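Wusero Office Reading Survey: Data Card

Version 2, released 19/12/2022
Maintainer: Fenna Hendriks
Contact for corrections: Volkan Ateş

Summary

The dataset holds 401 survey responses on reading from paper and from screens at work. Responses were collected in October at two sites, Filtport and Trondanura. Each row is one respondent. Free-text answers are stored in a separate file and joined on resp_id.

Files

responses.csv: one row per respondent, 20 columns
comments.csv: free-text answers, 104 rows
codebook.txt: variable names, value labels, missing codes

Collection

The form was filled in at the respondent's own desk during working hours. Paper and web versions used the same wording and question order. Paper forms were keyed twice and mismatches were settled against the original sheet.

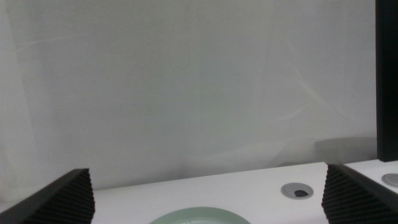
Missing answers are coded -9. Questions skipped by routing are coded -8. Do not treat the two as equal when computing response rates. The column site uses F and T.

Known issues

Column print_pages is capped at 65. Higher values were entered as 65 and can't be recovered.
In version 1 the labels for light_level were reversed. Scripts written for that version need to be updated.
Job titles at Trondanura were entered as free text and have only been grouped in part.

Not included

Names, email addresses and start dates were removed before release. Comments that named a coworker were edited, and the changed text is marked with square brackets.

Citation

Hendriks, F. and Ateş, V. Wusero Office Reading Survey, version 2.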